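Paper in the bottom of a steel tray – what kind, and how do I keep it flat?

Posted Tue 23 June in Workbenches & Small Parts

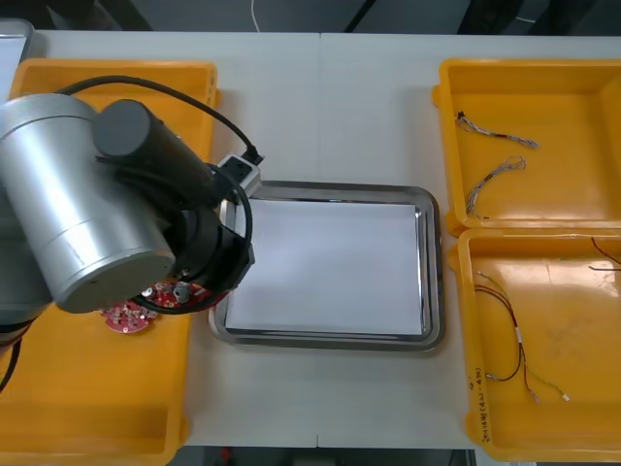

I've been sorting and checking little circuit boards at a white table for a while now, and I have a setup I mostly like. There are yellow plastic trays for the boards and the wire harnesses, and a stainless steel tray in the middle with a sheet of white paper laid in the bottom. The paper was my idea, and I was quite proud of it, because small parts show up so nicely against it and I don't get that awful glare off the bare metal when the overhead light is on.

My trouble is that the paper won't behave. I cut it to fit and it looks lovely for a day or so, and then a corner starts to lift, and then a screw slides under the corner, and then I'm on my knees with a flashlight looking for a screw that was in the tray the whole time. Last week I lost a good part of an afternoon that way. I've tried tape, but it leaves a gummy line on the steel and I end up scrubbing it off with a thumbnail.

So what do you all put in the bottom of a metal tray? Is plain printer paper just the wrong thing? The boards are the round red kind, not very heavy, and I'd like to be able to set them down without worrying about scratches. I also wonder if I should give up on the steel tray and get one more yellow one so that everything matches, although I do like having a tray that looks different from the others.

Thank you in advance, and sorry this got so long!

Huvley_bench

***

sveinbjörnsson_shed
44 people found this helpful

Oh, I know this one so well! Please keep the steel tray. You've already noticed the best thing about it, that it looks different from the others, and when you're tired at the end of the day that counts for a lot. In my shop yellow means "waiting" or "finished" and metal means "the one I'm working on right now," and I hardly ever mix up my piles anymore.

About the paper. Printer paper curls when the air gets damp, and a cheap thin sheet curls worst of all. What helped me was going heavier. Get a pad of plain white drawing paper or some light card stock, the sort sold for greeting cards, and cut it a hair smaller than the floor of the tray. I used to cut mine to fit exactly and I think that was half my problem – when the sheet swells a little it has nowhere to go, so it humps up in the middle or climbs the side. Round off the corners with scissors too. Most steel trays have rounded corners, and a square corner on the paper will ride up the curve every time.

If you still want to stick it down, skip the tape and use four tiny dabs of the removable putty that people hang posters with, pressed out very thin. Mine peels away in one piece and I roll it up and use it again. I change the sheet whenever it gets grubby, and I like to pencil the date on the corner so I know how long it's been in there.

One more thing, and you may know this already. Ordinary paper and plastic trays don't do anything for static. If your boards are touchy about that, look for a dissipative mat you can cut to size, and ground it the way the maker tells you to. I have a scrap of one from Killulum that I trimmed with a utility knife, and it lies flat as a pancake. It's gray, though, and I miss the white.

***

bravitmont_lou
7 people found this helpful

Magnets. Put one under each corner, outside the tray, and a washer on top of the paper.

Edited to add: I've been told that plenty of stainless won't hold a magnet, so try one from the fridge first before you go shopping. Mine is an old baking pan and it sticks fine. Keep the magnets small, or your screws will all wander over to the corners and sit there.

***

papercut24

I'd go at it from the other direction and stop the screws from being loose in there at all. I bought a stack of little condiment cups one December for a party, had a whole sleeve left over, and they've been on my bench ever since. One cup per kind of screw, cups along one side of the tray, board on the paper. The cups weigh the sheet down a bit as well, which I didn't plan on but was happy to get.

For scratches I use a piece of that thin white craft foam under the board I'm handling, though the first answer's point about static goes for foam too, maybe more so. I only do old clocks and door chimes so I've never worried much. Check with someone who knows your kind of board.

And do wipe the tray out before you lay down new paper. A single crumb of solder under the sheet will drive you crazy, and it makes a dimple that every round thing rolls into.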